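Cernatach Office Floor and Bin Notes

README for the floor pickup records, carpeted rooms

Contents

What is in this folder
Rooms covered
Terms used
How a pickup is done
Bins and liners
Carpet
Record fields
Sorting rules
Known gaps
Changes
Contacts

What is in this folder

This folder holds the written records of floor pickup in the carpeted rooms at Cernatach. Floor pickup means getting loose things off the carpet by hand before the vacuum goes over it. Most of it is paper. The records say which room was done, what kinds of things came up off the floor, where they went, and whether anything was held back for its owner.

There are 601 entries. Each entry is one pile. A room can have several entries on the same day if the things on the floor were lying in more than one place, and a room with nothing on the floor has an entry only if somebody remembered to write one. Please don't use the number of entries to say how messy a room is. It says more about who was on shift.

The folder has the following files.

entries.csv — the main table, one line per pile
rooms.csv — room names, carpet type, bin type
liners.txt — notes on which liner fits which bin
held.csv — things kept back, with the date they were claimed or thrown out
README.txt — this file

The records were started by Mireille Texier as a paper sheet taped inside the supply closet door. Aniela Kurek typed the sheets up and has kept the table going. Some of the oddities in the older lines come from the sheets, where the columns were narrow and people wrote across them.

Rooms covered

The table covers 7 rooms. They are the two reading rooms, the long room, the print room, the small office next to it, the Sirach room and the upstairs landing. The landing isn't really a room, but it has carpet and a bin, so it was given a line.

The kitchen and the entry hall are not covered. They have hard floors and are swept, and what gets swept there goes in the log that Solène Chauvin keeps for the ground floor. If you are looking for spills, broken cups or leaves, look in her log.

The Cordier room was in the table at first and was taken out when its carpet was pulled up. Its old entries are still in entries.csv with the room code COR. Leave them in unless you are comparing rooms with each other.

Terms used

Pile: things on the floor that can be reached from one spot without moving your feet. It doesn't have to be a heap. Three scraps within arm's reach of each other are a pile.

Loose: a single thing lying by itself. It still gets an entry, with the size field set to L.

Crumpled: paper that has been balled up or crushed so that it won't lie flat. Folded paper is not crumpled. A sheet that has been stepped on is not crumpled unless it has lost its shape.

Flat: paper that lies flat or can be put flat with one hand.

Held: anything that was not thrown away because it might be wanted.

Liner: the plastic bag inside the bin. We say liner for the bag in the bin and bag for the bag once it is tied and out.

How a pickup is done

Walk the room once before picking anything up. Move chairs only if something is under them. Bring the bin to the pile and set it within reach, a little off to one side, so that you aren't leaning over it while you work. Carrying handfuls across a room is how half of it ends up back on the floor.

Crouch or kneel. Use both hands, one to gather and one to pick up. Press light paper together before lifting it. A good handful is one you can close your fingers over.

Look at what you have before it goes in the bin. Crumpled paper can go straight in, with the exception of the print room, where test sheets get crushed and are sometimes wanted again. Flat paper with writing on it gets looked at on both sides.

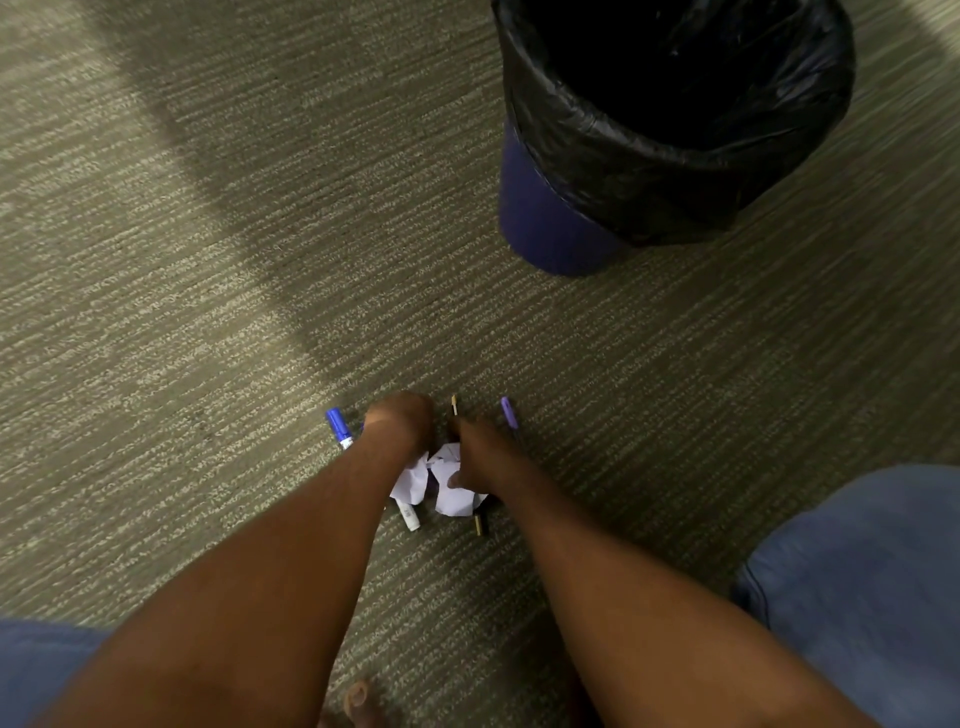
Small bits come last. Staples, paper clips and pencil shavings work their way down into the loops of the carpet and the flat of the hand won't lift them. Pinch them out or use a strip of tape. Staples matter most. The vacuum takes them up well enough, but they go through the bag inside it, and the Vudport machine we have is slow to open and clean.

When the floor is clear, put the bin back where it stands and write the entry before going on to the next room. Entries written at the end of a shift tend to run together, and you can see it in the older lines, where the same note is copied down for every room.

Bins and liners

The bins in the carpeted rooms are not all the same. Round ones take the black liner. The square one on the landing takes the clear liner, which is a size smaller, and the black liner will slide down inside it if you try.

Fold the top of the liner over the rim and let it hang down outside. A short fold comes loose when something heavy is dropped in. A long fold looks untidy but holds, and it gives you something to grip when you take the bag out. Push the liner down to the bottom with your fist to let the air out.

Don't drag a bin over the carpet. Lift it. The bottom edge catches on the loops, and in the long room there is already a row of pulled threads along the wall from this.

Change a liner when it is half full or when there is food in it, whichever comes first. Paper on its own can stay over the weekend. The liner field in entries.csv is marked Y if the liner was changed during that pickup and N if it wasn't. An empty field means the person didn't say.

Carpet

Most of the rooms have a low looped carpet. rooms.csv gives the type for each room as LOOP or CUT. The two reading rooms are CUT and everything else is LOOP.

The type makes a difference to the work. On loop carpet, paper slides and is easy to gather, but anything with a hook or a point gets caught. On cut carpet things sink in a bit and you find them with your knees. White scraps show up well on both. Brown cardboard crumbs are the hard ones, and so is clear tape, which is mostly found by feel. In rooms with uneven light, check the darker part of the floor from a second side before you call it done.

Never pull a loose thread. Cut it level with the rest and put a note in the remarks field.

Record fields

id — running number, never used twice
room — three-letter code, see rooms.csv
date — day the pile was picked up
who — initials
size — L for loose, S for one handful, M for two or three, X for more than that
kind — PAPER, CARD, PLASTIC, FOOD, METAL, MIXED
state — CRUMPLED, FLAT, TORN, blank if it isn't paper
went — BIN, RECYCLE, HELD
liner — Y, N or blank
remarks — free text

Two people share the initials A.K. in the early sheets. Those lines have been marked AK1 and AK2 where the handwriting made it clear, and plain AK where it didn't.

Sorting rules

Clean flat paper goes to RECYCLE. Clean crumpled paper is allowed in RECYCLE too, but in practice it nearly always goes to BIN, and the table shows what was done and doesn't correct it.

Paper with food on it goes to BIN. Receipts go to BIN. Envelopes with plastic windows go to BIN unless you want to tear the window out.

Anything with a name, a phone number or a drawing on it is HELD. Drawings were added to this rule by Armelle Guérin after a floor plan was thrown out. Held things go in the tray on the supply closet shelf and stay there for 20 days. After that they are thrown out and the date goes in held.csv.

Coins are HELD. Pens that write are put back on the nearest desk and don't need an entry.

Known gaps

The landing has no entries for its first 2 weeks. The sheet for it was hung on the wrong door.

MIXED was used too freely early on. If you need to know what was in a pile, read the remarks as well as the kind.

Size is a judgment. Eugénie Guérin has small hands and says her M is anybody else's S — she has a point, and no attempt has been made to adjust for it.

The state field came in later than the others. Blank doesn't always mean the pile wasn't paper.

Changes

Last edited 2024-05-03. Added the state field to the list above, split BIN and RECYCLE in the went field, moved the Cordier note out of rooms.csv and into this file. Fixed the liner size for the landing.

Still to do: a code for tape, and a decision on whether rubber bands are PLASTIC.

Contacts

Table and corrections: Aniela Kurek
Held tray: Armelle Guérin
Ground floor log: Solène Chauvin
Liners and supplies: Mireille Texier, or leave a note on the closet door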